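Trendel: moving the grasp planner off the main loop

September 2018

For most of the summer the planner in Trendel ran in the same loop as the arm control. It was easy to write and easy to step through, and it was fine as long as planning finished early. With rigid parts it did. With paper towel it did not, and the control side would stall until a candidate came back.
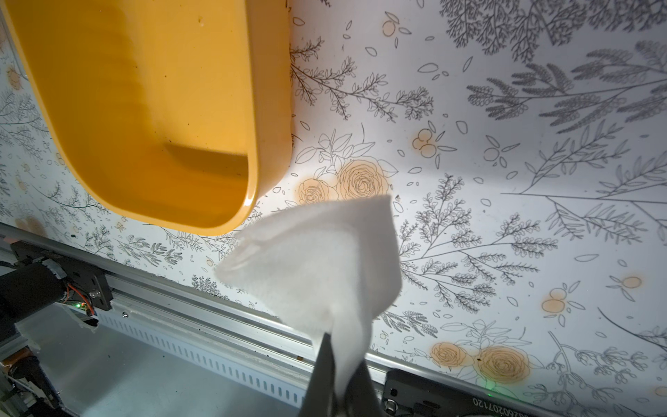
Østergaard

The split is simple enough. Control has its own process now and reads targets from a ring buffer with 64 slots. The planner writes to it whenever it has something. If the buffer runs dry, control holds the last target and raises a flag - it does not extrapolate. I tried extrapolation first and the fingers drifted while closing, so it went.

Perception was the next thing to complain. The segmentation step in Hedby assumes a fairly plain background, and a tabletop print with ferns and roses is nothing of the kind. White paper on a white ground with black line work gives an edge map full of leaves. I dropped the edge term for cloth and paper and kept a local depth gradient, smoothed over 4 frames. It is slower to react but the mask no longer jumps on to a rose.

Clear tubes are a separate problem. Depth on the body is mostly holes, and what does come back is often the tray behind it. The cap is blue, so the detector finds the cap, fits an axis through whatever valid points are left, and passes on a pose with a confidence value. The planner gets 2 grasp candidates per tube, one near the cap and one further down the body. 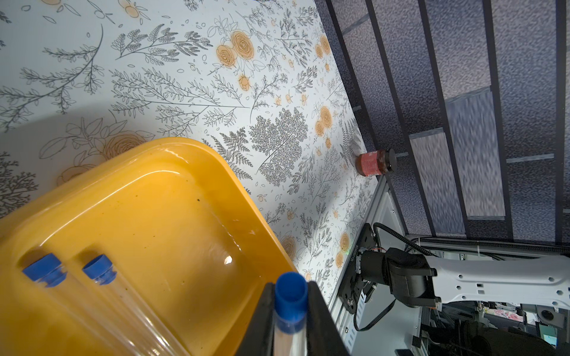

Highlights on wet yellow plastic still produce false points, and I have not found a threshold that removes them without also losing the tube. Masking by saturation helps a little. The log viewer, Zikport, can now overlay rejected points on the camera view, which makes this sort of thing much quicker to check than reading dumps.

Still open: the hold flag is not cleared properly after a manual stop, and the axis fit sometimes comes out reversed when two caps are close together. Both are on the list for October, the flag first.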